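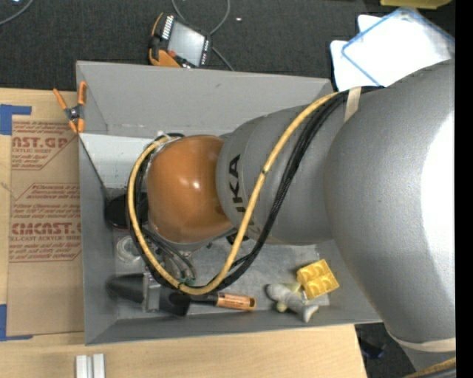
*Gray catch-all bin on a light wooden tabletop. The long black tool with the copper-orange handle is at lower left.*

A **catch-all bin** (also *odds bin*, *bench bin*, or in Biltville, where I learned to use one, the *gray*) is an open box kept on or near a work surface for small things that are in use but don't have a place of their own. It's usually rectangular, has no lid, and is shallow enough that you can see the bottom without leaning in. I've been editing this entry on and off for years and it keeps getting longer, so if you just want to know what size to buy, skip down to Sizes.

## Name

Most people say "bin." "Tote" is common too, though I'd save that one for boxes with a lid and handles, the kind you carry from a car. "Tray" gets used for anything low-sided, and I've lost that argument so many times that I now just list it as a synonym. In the Lovari catalog the same box shows up under "parts tub" on one page and "open container" on another, at the same price!

## Shape

The typical catch-all bin has four sloping walls, wider at the top than at the floor. The slope lets empty bins nest inside each other, and it also makes it much easier to get your fingers under something flat that has slid up against the side. Straight-walled bins hold more for the same footprint and look tidier on a shelf, but try picking a washer out of the corner of one.

Color is nearly always gray or blue. Gray is the better choice if you ask me — black things and shiny things both show up against it, and so does anything brightly colored, like the copper-orange handle in the picture at the top. Clear tape is the exception. A roll of it can sit in plain view and you'll look right past it, partly because the stuff takes on the color of whatever is behind it. I put a strip of red around the inside of mine.

## Sizes

Makers list bins by outside measurements, taken at the rim, so the floor is always smaller than you think. The one I use most is a Skomov, 600 millimeters long at the rim, and a level that I was sure would lie flat in it has to go in corner to corner with one end up the wall (it has lived that way ever since).

For a workbench, something long enough for your longest hand tool plus a hand's width is plenty. Depth matters more. Once the walls get past 200 millimeters you start stacking things on top of other things, and then you have a storage box and need a different entry.

## What goes in it

There's no rule, which is sort of the whole appeal, but the contents of bench bins are amazingly alike from one place to the next. You'll find:

- one or two long tools, generally whatever was used last
- tape, often more than one kind
- something round that belongs to something else
- a flat panel, cover or offcut that somebody is keeping just in case
- a pencil, if you're lucky

Long tools do best along a wall with the handle pointing the same way every time. The handle can point toward you or away from you and I truly don't care which, but pick one. Flat pieces go at the back, standing if they'll stand, lying down if they won't. Rings and rolls go wherever there's room — they're the easiest to pick up because you can hook a finger through the middle.

What doesn't belong: blades without a cover, anything with glue still curing on it, food, and loose screws. Loose screws especially. Put them in a jar lid and put the jar lid in the bin.

## Loading and weight

A decent bin on a solid table will take a lot more than you'd want to lift. The Siddiqui bins are sold as good for up to 45 pounds, and I believe it, but I've never wanted to find out with my own back. Heavy things go in first and toward the middle. If the tabletop is wood, slide a scrap of felt under the corners before you start dragging a full bin around, or you'll be sanding out scratches in August like I was.

## Wear and cleaning

The floor scuffs first. Metal brackets, clamps and the ends of tools all drag across it, and after a while it gets a cloudy, scribbled look that no amount of scrubbing takes off. Dark marks on the walls are a different matter. A lot of those are rubber or ink transferred from something that leaned there, and on a plastic bin a bit of dish soap and a melamine sponge will usually shift them. Go easy with solvents! I turned one corner of a perfectly good bin tacky with adhesive remover.

Scuffs don't hurt anything. I wouldn't replace a bin for them. Cracks are another story, mainly at the rim, where they pinch fingers.

## Emptying

Opinions differ here. Some people tip the whole thing out onto the bench at the end of a job and put everything away, and some let it fill until nothing more fits. I'm in between: when I can't see most of the floor, I take out whatever I haven't touched lately. Sweep the grit out with a dry paintbrush while it's empty, corners included, and set the long tools back in first.

## See also

- Drawer dividers
- Nesting boxes
- Pegboard
- Tape, storage of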